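Notes from the bun mines

My job for most of September has been putting fake pastry on a plate. I don't do it with my own hands, obviously. I do it with two black robot ones, while I stand a few feet off in a headset and try to think like a wrist.

The task is called "serve" on our sheet, a generous word for it. Mug, lavender plate, two buns shaped like pumpkins. We want a few hundred clean examples of buns going onto plates so that Pillero, our learning system, can eventually do it without me. The target is 500. At lunch today the count stood at 381.

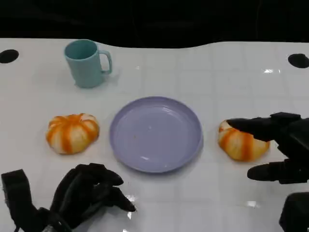 Photo: Volodymyr Kushnir, bench two

An example is only worth keeping if it's a little boring. If I fumble the bun and chase it across the table, that's a lesson in fumbling, and Pillero is a very attentive student. Early on we kept everything, and it learned to pause before each grasp, just as I do when I'm unsure where my thumb is. It had picked up my self-doubt in under a week.

So now Ragnheiður reviews every episode and marks it keep, trim or no. She has said no to 113 of mine. Her notes are short. "Hovering." "Why?" "Hovering again."

The right-hand bun is my nemesis. You have to bring the fingers over the top and get the thumb down low, and the hand hides a good part of the thing you're trying to pick up. I've started holding my breath, which Rhodri says the robot can't learn. I'm not so sure.

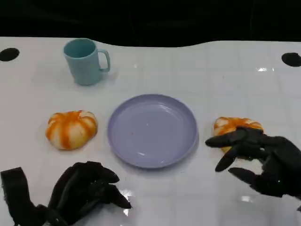 Right hand over the bun, left hand keeping out of it.

What I hadn't expected to care about is the idle hand. When the right is working, the left still gets recorded, every twitch of it. Scratch your nose in the middle of a run and you've just taught a robot that serving bread involves a small salute. I park mine near the front of the table with the fingers curled and try to forget I own it.

We also log the close-up views, and I like those more than I should. From the table you get a tidy little tea party. From down by a gripper you get bolts, cables, a bit of green cloth and one shiny orange lump with a fingertip against it. I find it a useful reminder of how little the machine has to go on.

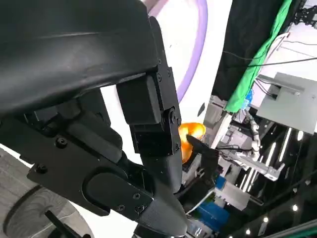 What's left

Another stretch of buns, then the mug, which has a handle and therefore opinions. Leopold wants to raise the target to 600 and shuffle the starting positions more. He's right, and I've told him I'm thinking it over. Ragnheiður has asked for fewer pauses. I have asked for a chair.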